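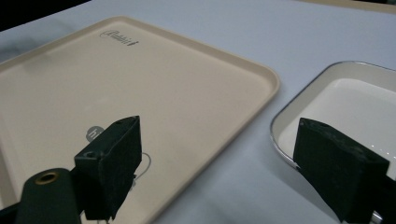 Figure 1. Hand-held gripper at the table, with the beige tray on the left and the silver-rimmed white dish on the right.

Unit 4: Looking closely at a hand-held gripper kit
Course handout, Annapurna Mudaliar

Welcome back, everybody! Last time we got rather carried away with arms and joints (my fault, I do love a good elbow), so this unit stays down at the fingers, where most of the money in a small handling kit gets well spent or badly wasted. Our subject is the Rissanen hand-held gripper kit, which is sold for recording pick-and-place demonstrations by hand. You hold the gripper, you do the task the way you would like a robot to do it, and the camera on the tool keeps a record of what went on between the fingers.

I've been reviewing the kit since January for the short course at Drarnitz, and I'd like you to read these notes with a buyer's eye. Please bring your marked-up copy of the Arnolau quotation too, as we'll go back to the line about spare fingers.

4.1 The fingers

Look at Figure 1 again and spend a minute on the two dark green-black fingers. They are blocky, angular things with a rough surface, something like felt or foam to the eye, and that roughness is worth thinking about when your goods are smooth. The tray is matte and the dish is glossy, so one pair of fingers is being asked to cope with two quite different finishes. Before you buy, ask the supplier what the finger surface is made of, how it is cleaned, and what a replacement pair costs. The Rissanen price list puts a pair at $51, and I'd budget for two pairs in the first year if you plan to work with tableware every day.

4.2 Edges and rims

Now compare the two pieces of tableware. The tray is shallow, with a low raised lip and gently rounded corners. The dish is deeper, its walls slope inward to a flat base, and the thin metal rim is shiny. A low lip gives a finger very little to get behind, while a sloped wall changes the angle at which the finger meets the surface. When you write your own test plan, give the tray and the dish separate entries, please! I have read far too many reports that say "dishes: fine" and leave me wondering which ones.

4.3 What the camera gets

Notice how the left finger hides part of the small round sticker on the tray, so that only "hi" can be read. If your project depends on reading labels, you'll want to ask about a second viewpoint. Plundalus offers an overhead bracket as an add-on, and we'll compare its quote with the others in class.

4.4 For next session

Write one page, in plain sentences, on whether you would lease or buy this kit for a small catering kitchen. Include 3 questions you'd put to the supplier before signing anything, and say which answer would change your mind. Handwritten is perfectly all right, so long as I can read it without my other glasses.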